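Flotside – tri de petits accessoires (bracelets de perles, chouchous, nœuds)

Fiche du jeu de données
Version 2
Licence : usage de recherche, voir le fichier LICENCE
Langue des annotations : français

À lire avant de télécharger

Flotside rassemble 1663 images annotées de boîtes et de plateaux peu profonds remplis de bracelets de perles et d'accessoires pour cheveux. La première version annonçait « plus de 2000 images ». Le chiffre comprenait des doublons, retirés depuis. Si un article cite l'ancien total, méfiez-vous aussi de ses scores.

Le sujet paraît facile. Il l'est moins dès qu'on demande à deux personnes de nommer les mêmes objets. Un chouchou froncé vu de dessus ressemble à une fleur en tissu, un nœud replié passe pour un foulard, et un bracelet posé sur un autre devient un seul bracelet dans une annotation sur deux selon l'humeur. Nous ne prétendons pas avoir réglé la question. 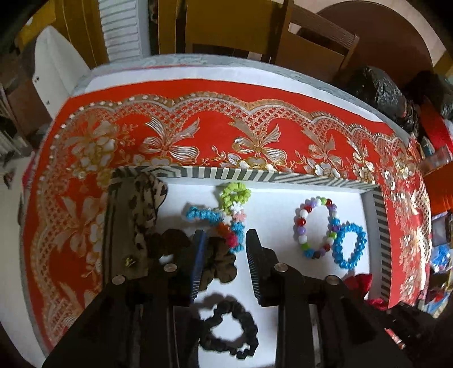 Catégories

Il y en a 6 :
bracelet
chouchou
noeud
accessoire_tissu (tout ce qui est en tissu et qu'on n'a pas su classer)
breloque
indetermine

La classe accessoire_tissu est un fourre-tout et nous le savons. Le motif léopard y tombe presque toujours, parce que les plis cachent la forme et que l'imprimé brouille les contours. Une révision menée en avril a tenté de la découper plus finement. Les annotateurs n'étaient pas d'accord entre eux, le découpage a été abandonné.

La classe breloque ne vaut guère mieux. Un cœur ajouré qui pend à un bracelet est-il un objet à part ? Preston répondait oui, Drotow non. La version actuelle suit Preston, avec un champ « rattache_a » qui renvoie au bracelet. Il est parfois vide, à tort.

Couleurs

Le champ « couleurs » est une liste libre, dans l'ordre où l'annotateur les a écrites. Cet ordre ne signifie rien. Lavande, mauve et lilas y coexistent, de même que turquoise et bleu clair. On nous a proposé une palette fermée ; nous attendons encore de voir une palette qui tienne devant un rang de perles multicolores. Regroupez vous-mêmes si votre tâche l'exige, et dites-le dans votre article.

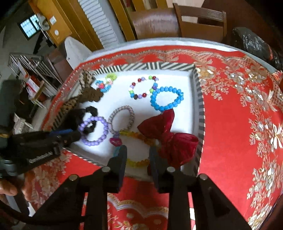 Chevauchements

Chaque paire d'objets porte une étiquette : « separe », « touche » ou « chevauche ». La frontière entre les deux dernières est fragile. Quand le fil d'un bracelet passe sous une boucle de tissu, la consigne dit « chevauche », mais elle a été appliquée avec plus ou moins de rigueur selon les lots. Le lot Chege est le plus soigné. Le lot Drotow est à relire avant tout usage sérieux.

Les objets en partie masqués sont annotés sur leur seule portion visible. Nous n'avons pas complété les formes à l'estime – d'autres jeux le font, et leurs contours sont fort jolis pour des choses que personne n'a vues.

Ce que ce jeu ne permet pas

Compter les perles. La demande revient souvent. Les perles ne sont pas annotées une par une et un comptage tiré des masques serait du bruit.

Juger si une boîte est « rangée ». Un champ « ordre » existait dans la version 1, noté à l'œil. Il a été supprimé, faute de définition défendable.

Reconnaître une matière. Verre, plastique, résine : une image ne suffit pas, et les étiquettes de ce genre ont été effacées.

Structure des fichiers

images/
annotations/objets.json
annotations/paires.json
lots.csv
LICENCE

Le fichier lots.csv indique la provenance de chaque annotation (Preston, Drotow ou Chege). Gardez cette colonne dans vos partages entraînement/test : un modèle apprend très bien les manies d'un lot et cela se voit peu dans une moyenne.

Problèmes connus

Quelques rebords à rayures ont été pris pour des rubans et classés accessoire_tissu. Corrections en cours dans le lot Drotow.
Les petits objets clairs sur fond blanc sont sous-annotés.

Les signalements passent par le suivi du dépôt, avec l'identifiant de l'objet concerné.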